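How to trial a table-top arm before your kitchen crew is stuck with it

Deltier wanted an arm to clear trays in the staff canteen. The sales sheet said 300 items a shift. Our best was 271, and that was with a person standing by.

Step 1. Ask who does the job now and write down everything they do. Ours also wiped, refilled and answered questions. The arm does none of that.

Step 2. Start with toy food and a few real pieces. Mix the shapes.

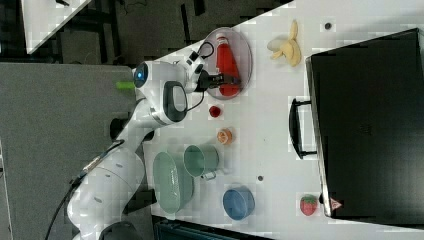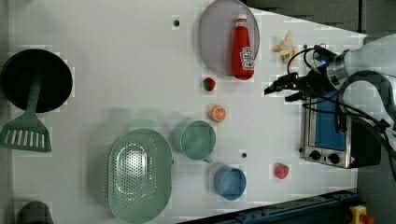

A red bottle lying on its side, plus a toy banana and a toy strawberry, in both.

Step 3. Log every time someone steps in - 83 times for us in 4 shifts. That is labor, and it belongs in the cost.

Step 4. Settle what happens to people's hours before you sign. "Freed up for other tasks" is a phrase, so ask for the tasks in writing.

Step 5. Let the crew run the last shift without the vendor in the building. We skipped this one and had to repeat the trial in October.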